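About Moura

Moura is a computer repair and refurbishing school with a workshop attached, or a workshop with a school attached, depending on which door you come in by. We take in used desktop towers from offices, schools and households, teach people how to bring them back into good shape, and send them out again to homes that need one. We love these machines. If you've ever wondered what all those brackets and clips inside your computer are for, you're our kind of person!

How we got going

The building on our street started out in 1989 as a typewriter and adding machine shop called Doltberg. Baldur Kvaran worked there as a teenager, cleaning type bars and winding ribbon, and he was around when the first office computers began turning up on the counter with a note saying "won't start." He opened them up, and he never really went back to typewriters. When Doltberg closed, he took over the lease, kept the long workbenches and the terrible front bell, and began running evening classes for whoever wanted to learn.

Solange Xavier signed up for one of the early ones. She had a dead tower under her arm that her office had written off, and she wanted her spreadsheets back. She got them back, came to the next course as well, and then started teaching it. These days Solange runs all of our teaching and Baldur runs the workshop, though you'll find each of them in the other's room most afternoons, usually arguing about screws (Baldur sorts by length, Solange sorts by thread, and we have drawers for both systems).

What we do all day

A desktop tower is a wonderful thing to learn on. There's room for your hands. You can lay it on its side, take off the panel and look straight down at everything — the board, the memory, the power supply, the drive bays — and follow each cable from one end to the other. We teach on full-size office towers for exactly this, and we'll happily talk you out of starting with a laptop.

Every machine gets the same treatment when it arrives. It gets a number and a card, and the card stays with it until it leaves. The dust comes out first, with a soft brush and a lot of patience around the fans. Then the memory comes out and goes back in, the cables get checked, and any old drive is wiped before anyone does anything else with it. After that we look at the processor and its cooler, clean off the old thermal paste and put on new. Only then does the panel go back on and the machine go over to the test shelf, where it runs overnight.

The processor is everybody's favorite lesson and also the one that makes people hold their breath. You free the lever, lift the metal frame, and line the chip up by its corner mark. There's no pushing. It settles into place under its own weight, and then the lever comes down with a bit more resistance than beginners expect. We've heard some very loud sighs of relief in that room.

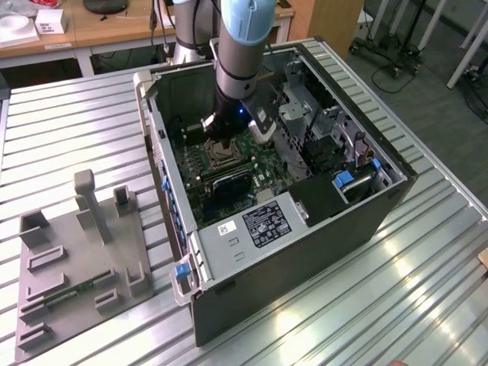
At the processor socket, with the side panel off.

We get asked a lot which towers we like best. The ones with colored release tabs, every time! Somebody at a drawing desk decided that the parts you're meant to touch should be blue, or green, or purple, and a student who has never opened a computer before can find them right away. Tool-free drive bays are another joy. So are carrying handles, once you've moved a few dozen towers up from the loading door in one morning.

Our courses

First Tower is for complete beginners and runs for 4 evenings. You take one machine apart down to the bare case and put it back together, and on the last evening you switch it on in front of the whole group. Bring a drink with a lid. We supply the tools, the wrist straps and the computer.

Zondora is our course for people who already know their way around a motherboard and want to get good at finding faults. Solange prepares the machines herself and she is merciless. Memory that's almost seated, a front panel connector one pin over, a perfectly good power supply with a tired cable — you'll get to know them all, and you'll swap notes with the person next to you when you're stuck.

Irkex is the open bench. Come in with your own computer, pick a spot and work on it with one of us nearby. It's our noisiest afternoon and probably our happiest.

Where the computers go

Last year 563 finished towers left the workshop, and we've now sent out more than 1000 altogether. Most of them go to families with kids in school and to adults going back to study. Each one leaves with a keyboard, a mouse, its card, and a printed sheet telling you how to open the case yourself. We'd much rather you had a look inside than were afraid of it.

Parts that can't be used go into our teaching trays or to the metal recycler. We're always short of good memory modules and case screws, and we always have far too many power cords. Please take a power cord.

Come and see us

New courses start in September, and the front door is open from 10 a.m. Ring the bell hard, it sticks. If you have a tower to donate, come to the loading door at the side and we'll help you carry it in. Baldur will want to open it right there and show you what you've got, so leave yourself a little time.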